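Gripper Trial Working Group
Minutes, second June meeting, Postville workshop

Present: Bronisława Jasińska (chair), Maximiliano Villalba (minutes), two from the Mitbridge office by phone

Start: 2:10 p.m.

1. Minutes of the last meeting
Accepted with one change. The line saying the Liteo pads were "clearly better" was struck. Jasińska said it came from the sales sheet and she does not want it in our records again.

2. Liteo pads against Kourkoulas pads
Villalba gave the totals so far. We have 1,486 recorded tries with the hand-held grippers, of which 303 were thrown out for lost marker tracking. Jasińska asked how many of the 303 were on the Liteo side. Villalba did not have the split. She said that until he does, she won't accept any success rate from either set, and asked that this be minuted.

Mitbridge said the supplier calls anything past 1,000 tries a fair sample. Jasińska replied that the supplier is also the one selling the pads. No further discussion.

3. Marker tracking 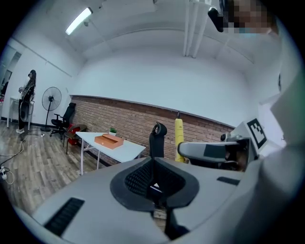
Does a lost marker always mean the try is wasted?
It depends on how long the marker is gone. A short gap can be filled in from the frames on either side, but if the gap falls while the jaws are closing we don't know the opening width, and the try is no use for comparing pads.

Mitbridge suggested filling every gap in software and keeping all the tries. Jasińska was against it. Her view is that the closing motion is the one part we are paying to measure, and guessing at it would make both pads look smoother than they are. Villalba agreed in part, but would like to see the filled version next to the raw one before ruling it out. Left open.

Mitbridge also asked if a better camera would fix this. Villalba said possibly. Jasińska said we have heard that about each camera so far.

4. Thin tools and the box task
Villalba wants the utility knife kept in the set. Large, soft objects tell us little about a pointed pad, in his opinion, and a narrow handle is closer to what the Mitbridge line would handle. Jasińska doubts that a person steering two grippers by hand says much about what an arm will do with the same pads. People correct a bad grip without noticing. She will go along with the knife if the same task is run on the arm afterward, same box, same table height.
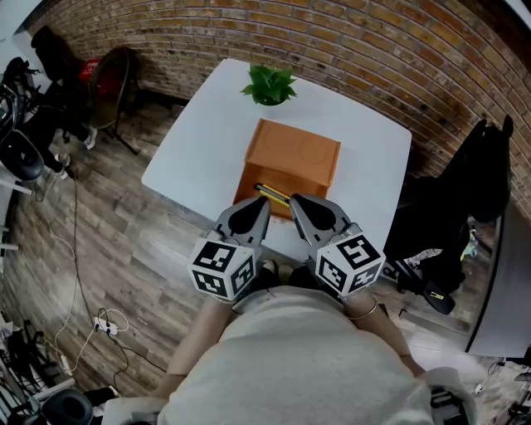

Item 4: Utility knife at the box, two hand-held grippers.

Mitbridge asked for the write-up to say "suitable for production." Refused. The wording stays at "under trial."

5. Controller
The Kourkoulas controller update was put off again. Villalba reported 11 dropped connections since the last meeting. The vendor blames our cables. Jasińska wants the vendor's test log before we buy any.

6. Actions
Villalba: split the 303 by pad type and send it out before the next meeting.
Villalba: raw and filled traces, one task only.
Jasińska: write to the controller vendor for the log.
Mitbridge: confirm arm time for the knife task.

Closed 3:25 p.m. Next meeting to be set once the split is in.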